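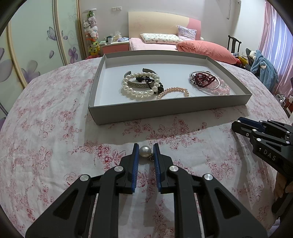

How Does a Robot Learn to Pick Up a Pearl?

Robot Open Day at Ferkholm, written up fast for the Junior Page. Mar 25, 2024

Quick question first. Pick up a bead. Any bead. Did you have to think about it?

Probably no. Your fingers went down, squeezed a bit, came up. Done in a second. Robots find that really hard, and the whole open day was about why.

We went in a group of kids and grown ups, on the bus from Bullness. Hot, squashy bus. Then a long walk up the hill and then finally, robots. Well, robot hands. More on that in a minute.

What is a gripper?

A gripper is a hand for a robot. Most don't look like your hand at all. The ones we got to see closest are black, with two jaws. Open, shut, and that's the lot. No thumb, no pinky.

On the inside of each jaw is a blue pad with ridges. Ridges are little bumpy lines. Look at the soles of your sneakers, same idea. Bumps help things hold on to other things.

Then there are the arms behind the jaws. They are joined with round silver pins, and each pin is a joint, a bit like your elbow or your knuckles. When the arms swing, the jaws get closer together or farther apart.

So where is the rest of the robot?

Everybody asked this! The answer from Lawal Okoro, who was running our session: for this part, you are the rest of the robot. A person holds the gripper by a handle and does the job with it. Pick up, move, put down. A camera on the gripper watches the whole thing.

Later on, a computer studies the video. Lots and lots of video. It looks for patterns, like how wide the jaws were when they got near the bead and when they began to close. After that a robot arm with the same kind of gripper can have a try on its own.

Its a bit like learning a dance by watching your cousin do it. Once is not enough. You need to see it over and over, and from different sides, and with different shoes on.

How many times? At the open day there was a board on the wall with the count so far. 3,079 tries with jewelry. 878 tries with socks. I don't know why the socks were behind. Somebody in our group said socks are boring, which, fair.

Why jewelry?

Because its fiddly. Mr. Okoro gave us the reasons quickly and I wrote them down as fast as I could:

Beads are small and smooth. They like to roll.

Strings of beads bend any way they want. A cup is always cup shaped. A bracelet can be a circle, a squiggle or a heap.

Shiny stuff confuses cameras. A bright spot on a pearl moves when the camera moves, so the computer may think the pearl has moved too.

And things get tangled. You know this if you have ever kept necklaces in a pocket.

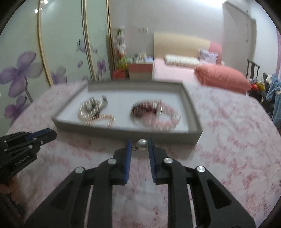 Squeezing is the hard bit. Too much and you can scratch or crack something, too little and it slides out. Your skin tells you how hard you are pressing, and you fix it without thinking. A plain gripper has no skin so it has to get clues from somewhere else, mostly from the camera. Think about a pearl with a tiny dark metal loop on its side, leaning against one blue pad while the other pad is just across the gap. Which part do you grab? The round part? The loop? Both at once? There isn't one right answer, and that's why people try it lots of ways.

Two hands or one?

Try this at home. Put one hand behind your back and do up a button. Hard? Now use both. A lot of jobs need 2 hands, one to hold and one to do. So there are two grippers, a left and a right. One can hold a thing steady while the other one works on it.

The tricky part is stopping them from bumping. My friend and I each took one of the practice grippers and we crashed straight away. Clack. Twice. Then we took turns talking out loud - "going in", "coming out" - and it went better.

Why in a bedroom?

You might think robots learn in big white labs. Some do. But if you want a robot to help in a house, it has to get used to a house. Flowery covers, a purple flower on the wardrobe, toys in a stack, a chair with clothes by it. All that stuff is in the background of the video and the computer has to learn to ignore it and find the bracelet.

Grown ups call it clutter. Mr. Okoro called it "good practice". I am going to try that one on my mom.

Your turn

The practice table was the best part. Everyone got a go with a gripper and a bowl of big wooden beads. Wolfram Vogler from the Titard workshop kept the time and he was strict about it. Some tips if you go to the next one:

Go slow at the end. Fast is fine until you are close.

Come in from above for round things. From the side, they roll off.

Look at the bead, dont look at your hand.

Drop it? Fine. Mr. Vogler says a dropped bead goes in the pile with the rest, because the computer can learn from misses too.

Words to know

Gripper: a robot's hand.
Jaw: one side of the gripper.
Pad: the part of the jaw that touches things.
Joint: a place where two parts turn.
Data: information you collect, like all those videos.

If you want to go

Next open day is in May, Bauerfeind Hall, same hill. Room for up to 380 visitors over the day so get your grown up to sign up early. Bring water. Long hair tied back at the practice table, and leave your own bracelets in your bag.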